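Kitchen bench tips for testing a gripper on soft food
Updated 24 May 2025

We compare grippers on kitchen jobs in a small room with one table and one steamer. I write these tips for people who want to do the same at home or in a school workshop. Most of them we learned by doing the thing wrong first.

Choose the food before you choose the fingers. A soft bun shows very quickly if the closing force is too high, and it is cheap. Buy them from the same shop every time, because the size changes between brands. For us a full comparison takes 200 grasps for each gripper, and we use each bun 4 times at most. After that the skin gets tired and the numbers mean nothing.

The Bristent gripper has a softer closing curve. The Jindier one is faster, but its controller wants a new zero position after every power cut. Write the zero on a piece of tape and stick it on the controller.
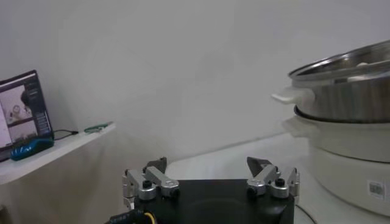
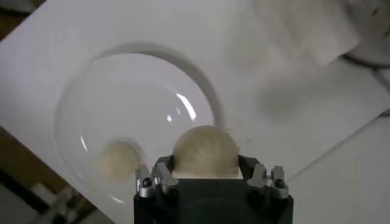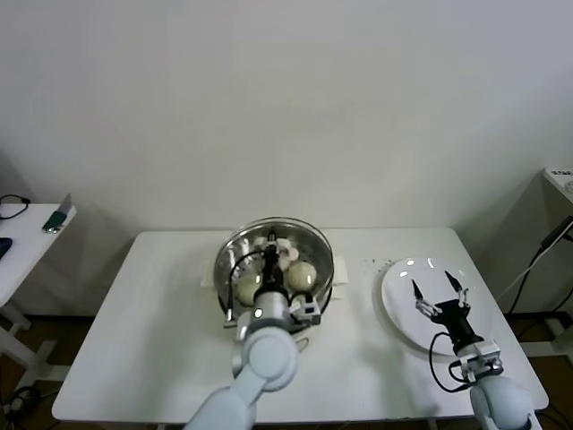 Fingertip shape gave us more trouble than the motor did. With flat tips the force goes to a small area and a dent stays in the dough, so we tried several angles before we compared anything else. For round food I now prefer to hold low on both sides, the way the black fingertips have the beige piece by the plate in the second picture, and to leave the top free. If the food turns when you lift, go lower before you add force.

Wrist cameras do not like shiny things. A glazed plate or a steel bowl gives bright spots, and the software can take a bright spot for an edge. Move the lamp first and change the exposure after. A plate with a matte finish also helps, but then you must test again with the shiny one, as that is what people have at home.

Cables: fix them to the arm with a loose loop, then turn the wrist fully to both sides by hand with the power off. Do this each time you change the gripper. In July we lost a whole afternoon to one connector that was pulled half out.

Clean the fingertips after every series. Warm water and a little dish soap on a cloth, then a dry cloth. Do not spray at the joints. Food that has touched test fingers goes in the bin, also when it looks fine.

For the log we use Fellance, the free version, which keeps 300 runs and then deletes the oldest. Export before you reach that.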